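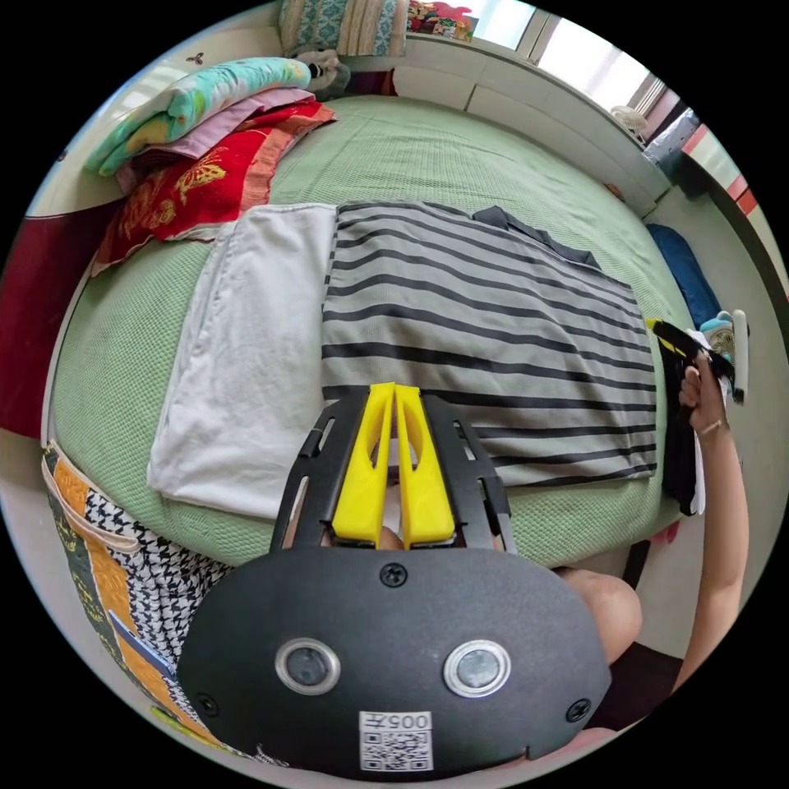
Filming locations: which house was used for the guesthouse in Clirnby?

Posted by teapot_and_subs, 30 Jun 2024

I've just finished all 9 episodes of Clirnby and I'm a bit obsessed with the guesthouse, the one with the long veranda and the round window on the stairs. The end credits thank the town of Gososgate but don't name a building. Is it a real place I can visit, or was it a set? I'm over that way next April and would happily go out of my way for it!

mossybanister

It's real, or the outside is! The house is called Lindqvist, after the timber merchant who had it built, and it's up the hill behind Gososgate harbour. I went last spring and grinned the whole way round.

The veranda is just as you see it in episode 3, but the staircase isn't there at all. The stairs and the bedrooms were built in a studio at Clodby, so don't go hunting for the round window like I did. Bus 52 from the station stops at the bottom of the lane and then it's a steep walk (up to 20 minutes if you stop for photos, and you will).

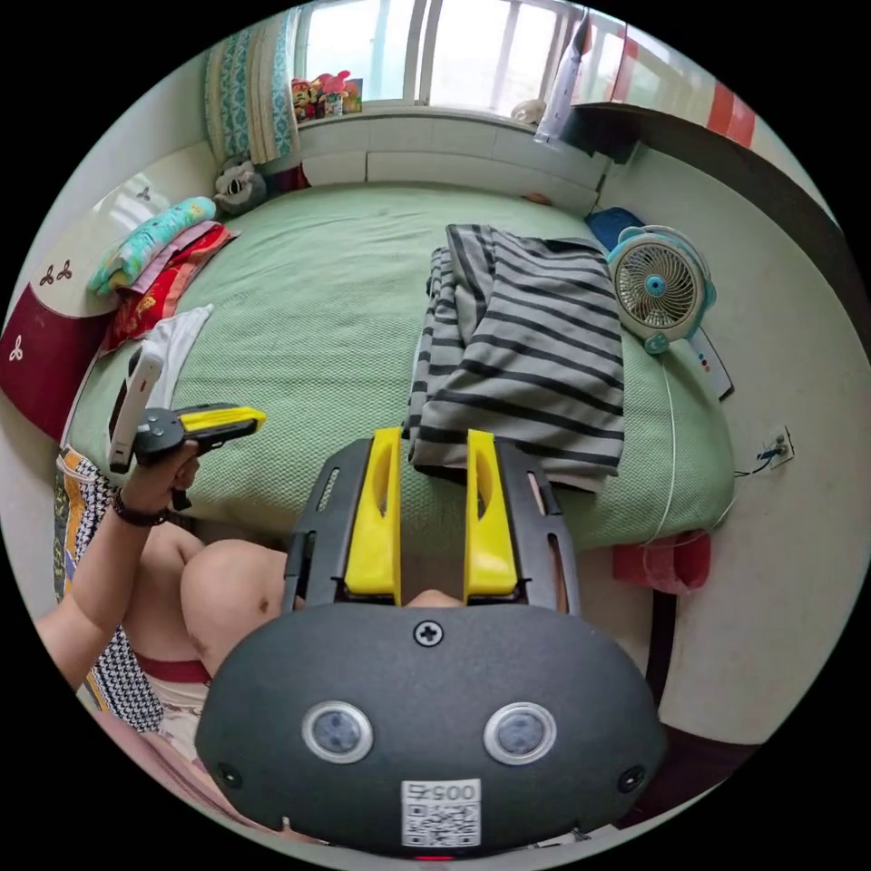 The bedroom scenes are where the studio really shows, if you look. In the real house the upstairs rooms are tiny, with sloping ceilings, and you couldn't get a crew in there. I get far too keen on the small stuff when I rewatch, like whether somebody had a bracelet on in one shot, a dark one on the left wrist like the one in the photo, and then a bare arm in the next. Episode 7 is terrible for that. Anyway, the garden is open whenever the house is.

gate74

pretty sure it was all studio, my cousin said so

halfpastbiscuits

Mostly agree with mossybanister, but the kitchen is the real one too. You can tell by the blue tiles round the stove. What I'd do in your shoes:

1. Ring the house before you go, as it shuts for private events.

2. Rewatch episodes 3 and 8 the night before, they've got the most of the veranda and garden.

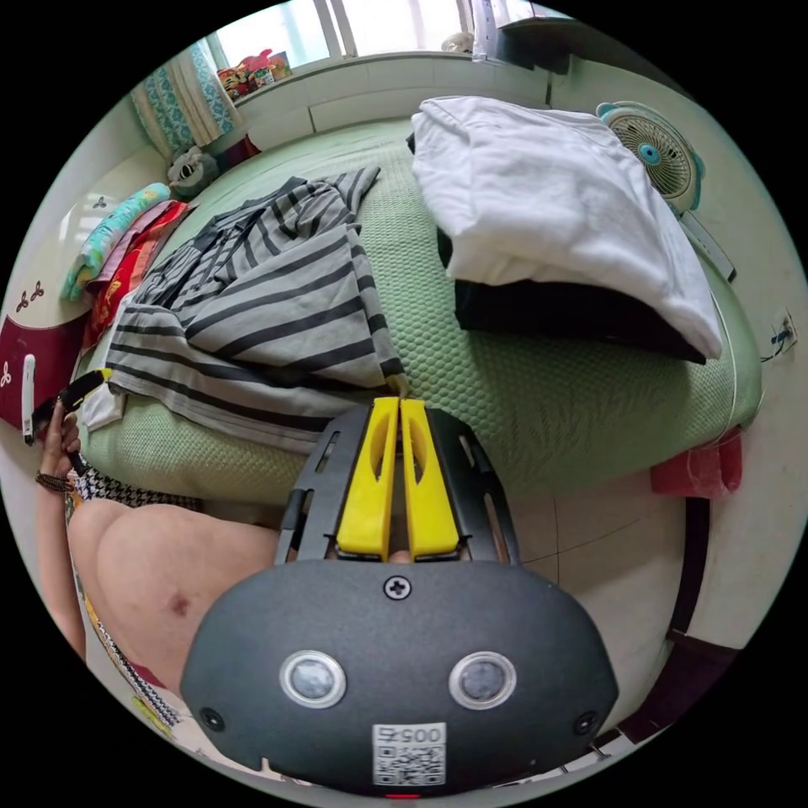

3. Get the early bus. The coach parties turn up before lunch and the veranda fills right up.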